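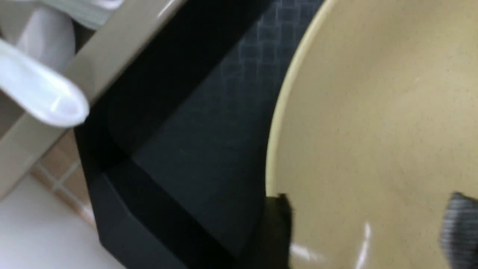
Figure 1. Speckled plate, glazed, with raised rim.

Pelberg Police Complaints, release 2

Complaints against officers of the Pelberg Police Department, as released under a records request filed in March by Anneliese Schmieder. We asked for a spreadsheet and got 500 scanned pages, several sideways. Kai Vogler typed them up and would like his evenings back.

Rows: 315, one per complaint.
outcome: as written by the department, including "resolved by conversation."
officer_id: our own number. Names were blacked out, mostly.

Known problems: 20 rows have no date. The department says it is looking into it.

Corrections to Mattes Fuchs.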